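How Does a Robot Learn to Pick Things Up?

Think back to when you learned to tie your shoes. Somebody probably showed you the loops, and then showed you again, and then you sat on the stairs and tried it yourself until your fingers got the idea. Maybe it took you all of September! Robots that learn work in a similar way. They need to be shown, and they need to be shown an awful lot of times.

For many years, people told robots what to do with a long list of orders. Move your elbow this far, turn your wrist that much, close your fingers, lift. A list like that works nicely in a factory, where every box arrives in exactly the same spot. But put the box a little to the left and the poor robot will close its fingers on nothing at all, and then carry that nothing very carefully to the shelf.

So at the Simberg learning workshop we do it another way. We collect examples. One example is the story of one try, from beginning to end – what the robot's camera saw, how each joint bent, and whether the job got done. The learning program reads through all these little stories and looks for what the good tries have in common.

Our robot's first job is a small one. We call it the Jalthorpe game, and its rules would fit on your hand: find a cube, pick it up, and put it down where you were asked to.
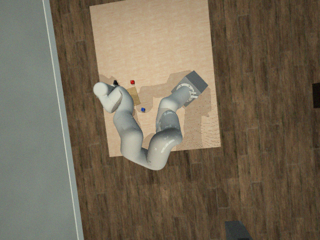
Two views from overhead, both made by a computer.

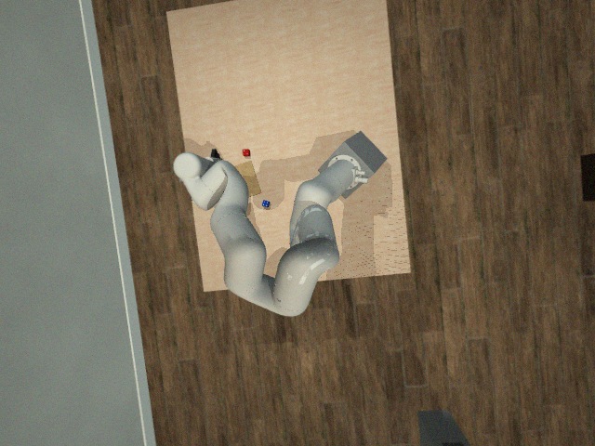

Many of our examples come from a pretend world inside a computer, called a simulation. It is a bit like a video game, except that the people who build it worry a great deal about whether things fall and slide the way they do in your kitchen. The robot arm in there is drawn with its joints and its heavy base, and the red cube and the blue cube have little pale dots on them like dice, so they'd look quite at home in a board game. Even shadows get drawn! You can find the big brownish one the arm throws across the board. Shadows matter more than you might guess, as a real table has them too, and a robot that has never met a shadow may take one for something solid.

A pretend world has some lovely advantages. If the arm knocks a cube onto the floor, we press a key and the cube is back. We can also run many copies at once, all through the night, while everyone is home in bed. On a good night we gather 300 tries, and for the Jalthorpe game we wanted 4000 of them before the learning program got started.

Now, you might think we could save one perfect try and copy it over and over. Here is why we don't. If you only ever practiced catching a ball thrown by your grandma, from the same spot on the lawn, you would get very good at catching Grandma's throws and be quite surprised by anybody else's. So between tries we change things. We move the cubes, or turn them a little, or start the arm in a new pose. We keep some of the tries that went wrong as well, with a label that says so, and the program can learn from those too.

After all that gathering comes a test. We set up 30 games the program has never seen and let it play them on its own, and we write down how each one went. Then we usually go back and collect more examples of whatever it found hard.

Try it at home!

You need a friend, a scarf for a blindfold, and 3 small toys. Put on the blindfold and be the robot. Your friend guides your hand to a toy using only words, such as "left a bit" or "down." Play it several times with the toys in the same places, then have your friend move them all. Was it harder? Swap over and see if your friend does any better.

Words to remember

Example: the record of one try at a job.
Simulation: a pretend world that runs on a computer.
Joint: a place where an arm can bend or turn, like your elbow.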